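Trumance, the new single from Stemia

I've had this song on since August and kept putting off writing about it, mostly to see if I would get tired of it. I haven't yet.

For anyone new to her, Stemia is the stage name of Teodora Jurić. She put out two EPs before this, both sung over a loud drum machine, and I reviewed the second one here. I liked the playing and thought the words were thin. Trumance is the other way around. The music is plain – a nylon-string guitar, a bass, a shaker that comes in late – and the words do most of the work.

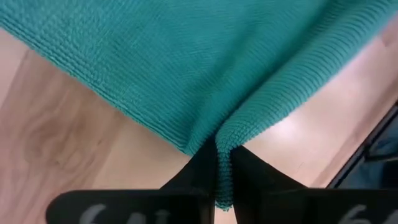 The title is a word her grandmother used for people who leave town and come back talking differently. Some people say it with a laugh and some say it to hurt. In the first verse a girl comes home from the city and hears it from a man at the bus stop. In the second verse she hears it from her own brother. By the third she is the one saying it, to a younger cousin, and the guitar drops out for that line.

I grew up with a word like that. Ours was different and I won't print it, but I knew the feeling of the brother verse right away. I played it for my wife in the car and she asked me to start it over.
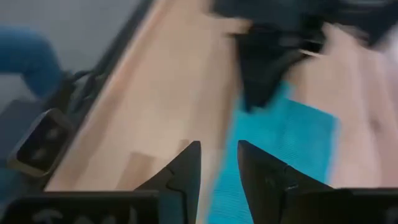
The chorus borrows its tune from a hymn. The credits give the date of the hymnal as 1903, and I found the same melody in a copy my aunt left me, although it's slower there and in a different key. Thaddeus Achterberg produced the track and plays the bass. He also made the Testa album I went on about last winter, and he has the same habit here of leaving the breaths in before each line. On the Testa album I found that distracting. On this one it suits her, since she sings so close to talking.

My one complaint is the ending. There is a spoken part over the last chorus where she explains what the word means, and by then anyone listening has worked it out. I would have stopped after the cousin. 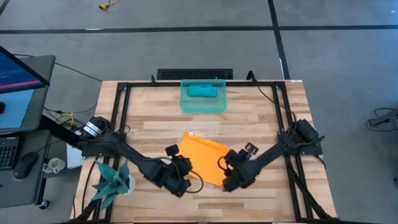 The single is out on Relelent, a small label that presses its own vinyl. The run is 2000 copies, with an older song called "Salt Road" on side 2. That one is only voice and guitar, and the take has a wrong chord in it that she left alone. I play it nearly as often as the A-side.

She has an album planned with Achterberg, but there's no title for it yet. I have a ticket for the early show next month and will post the set list when I get home.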